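DANCE IN CONTEXT
Unit 2: Site work and the audience that moves
Handout to accompany the lecture and the studio session

Read this before the studio session. Bring it with you, with your own notes in the margins. The readings are on the course page under the same unit number.

What the unit covers

Site work is dance made for a place other than a theater, or for a part of a theater that was not built for performing. A lobby, a loading dock, a stairwell and a public garden all count. The term gets used loosely in reviews and in grant applications, so for this course we will separate two kinds.

Site-specific work is made from the place. The movement, the timing and often the subject come out of that location, and moving the piece somewhere else would mean making it again.

Site-adapted work already exists, or could exist, in another setting. The choreographer changes the spacing, the entrances and sometimes the length to suit the new location.

Most pieces sit somewhere between the two. When you write about one, say which way it leans and give your evidence. "It felt connected to the building" is not evidence. A phrase that uses the width of a particular corridor is.

Two works for discussion

The lecture draws on two pieces. You will see excerpts of both in class, and you should know the outline of each beforehand.

Risley, by Tayla Mudgway, is performed in a former grain store with five dancers. The audience stands for the whole of it. The piece opens on the ground floor, and after the first section the dancers climb an open staircase to a gallery while the audience stays below. For a long stretch viewers hear footsteps overhead and see only feet and hands through the gaps in the boards. Mudgway built the second section by walking the gallery herself and having someone below mark where she could and could not be seen. The score, by Arif Wijaya, uses recordings of the building with the doors open and with the doors shut.

Rakena, by Inês Fonseca, was first made for a studio theater and later performed in a courtyard, a school gym and the entrance hall of a library. Fonseca keeps the order of the sections and the musical cues the same each time. She changes where the audience enters and which wall, if any, is treated as the front. In the library version the closing duet took place on the main stairs, with the audience looking up at it -- in the studio version they looked down from raked seats.

Compare these on one point only: who decides where you look. In Risley the building decides a good deal of it. In Rakena the choreographer decides again at each new location.

Terms to know

Front. The direction the dancers treat as facing the audience. Site work may have one front, several, or none.

Sightline. The clear path from a viewer's eye to a performer. Columns, railings and other viewers all break sightlines. A broken sightline can be a fault or a choice, and your job as a writer is to work out which.

Promenade. A performance in which the audience walks from place to place. A guided promenade uses ushers, dancers or sound to move people. An open promenade lets them wander.

Threshold. Any point where the audience passes from ordinary use of the place into the performance. It may be a door, a change of light or a spoken instruction.

Found score. Sound that belongs to the place and is left in: traffic, ventilation, people in the next room.

Footprint. The floor area a piece needs, including the room that the audience takes up. Students regularly forget the second part.
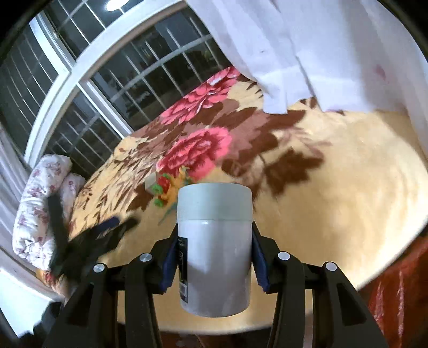
White container with lid.

Program notes and how to read them

Program notes for site work tend to be longer than for stage work. They often give the history of the building, the choreographer's reasons for choosing it and a statement of theme. Read them, but read them after you have watched the piece and written down what you saw.

The reason is practical. If the note says the work is about loss, you will see loss in every lowered head. Angus Treloar makes this point in the second reading, where he prints two accounts of the same performance by the same viewer, one written before she read the note and one after. The first is shorter and has more movement in it. The second has more adjectives. Mark three places where the second account makes a claim that the first one does not support.

Treat a theme as a claim to be tested. Ask what the dancers do that would lead a person without the note to arrive at it. Sometimes the answer is plenty. Sometimes the theme is carried by the music or by the pictures on the walls, and the dancing goes its own way. Both are worth writing about.

Writing about a place

Your review needs enough description of the location for a reader to follow the movement, and no more. A common mistake is to spend the first page on architecture. Give the size, the surface underfoot, the light and the position of the audience. Add other features as the dancing reaches them.

Compare these two openings, both from past student papers and used with permission.

First opening: "The historic Donent building is a stunning example of its period and creates a magical atmosphere for dance."

Second opening: "We stood along one wall of the Donent building, on concrete, with the windows behind us. The dancers came toward the light and we saw their faces clearly. When they turned back, we lost them."

The second tells us where the writer was and what that did to the watching. It also commits the writer to a point of view, and the rest of the paper kept to it.

Studio session

Wear clothes you can move in and shoes you can take off. We will begin in the studio and then go out into the corridor and the stairwell. Classes are running on the floor above, so keep voices down on the stairs.

Exercise A. In pairs, make a phrase of eight counts in the studio facing the mirrors. Teach it to another pair.

Exercise B. Take the phrase to the corridor. Change nothing except what the walls force you to change. Write down each change.

Exercise C. Take it to the stairwell. This time change whatever you like. One pair watches from the landing above and one from the landing below, and then they swap. Compare what each landing could see.

Do not jump on the stairs. Do not lean on the upper railing. If someone needs to get past, stop and let them through, then pick up where you left off.

Tane Donnelly will lead the session and has asked that phones stay in the studio. Use paper for Exercise B.

Assignment

Write a review of one live site work. The listings on the Plandport site are updated through May and include several free performances. If you cannot get to a live performance, speak to Tane and we will arrange for you to watch a full-length recording, but note that the camera will have chosen your viewpoint and your paper must deal with that.

Your review should:
-- say whether the work leans toward site-specific or site-adapted, with evidence
-- describe one section of movement in detail
-- state where you stood or sat, and what you could not see
-- discuss the program note, if there was one, in a single paragraph placed after your description

Do not include a biography of the choreographer. Do not quote other reviews. Attach the notes you took at the performance, however rough. They are not graded for neatness, but a paper handed in without them will be returned unmarked.

Readings

Treloar, "Two Accounts of One Evening" (course page)
Mudgway, rehearsal notebook for Risley, pages 2 to 99 (library reserve; skim the floor plans, read the entries on the gallery closely)
Fonseca, "Moving Rakena" (course page)

For next time

Come ready to describe, out loud and without notes, one place you walk through every day. Include the floor.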